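4.2 Teaching a cloth task by remote control

Applies to the Bikby hand controller with Pap software, build 728 or later.
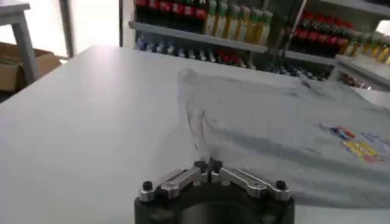
Before you start

Set the arm to Remote in the Pap menu. The lamp on the controller turns green. Lay one cloth on the table within reach of the gripper and leave it crumpled. Choose a cloth you can tell apart from the table top on the wrist view. Pale grey on pale grey can be used, but the edges are harder to follow.

CAUTION: Keep hands off the table while the lamp is green.

Recording a demonstration

1. Squeeze the trigger slowly until the fingertips are nearly touching, then let go. The gripper should follow without a lag.

2. Press Record. Wait for the single beep.

3. Open the fingers and lower them over a raised fold. Stop just above the table surface.

4. Close the fingers on the fold and lift straight up.

5. Carry the cloth to the clear side of the table, lower it and open the fingers.

6. Move the gripper away from the cloth and press Record again. Two beeps mean the run has been saved.

If you drop the cloth, carry on and pick it up again. Delete the run only if the arm has stopped with fault 38.

Note: Shelves and other furniture behind the table may stay in view. Do not move them between runs in the same set.

Between runs

Crumple the cloth by hand and put it down in a different place. Switch to Hold first; the lamp turns amber.

Runs longer than 293 seconds are split into two files. To join them, see 4.5.

Section revised 20 July 2023, Iraís Cárdenas, Beltex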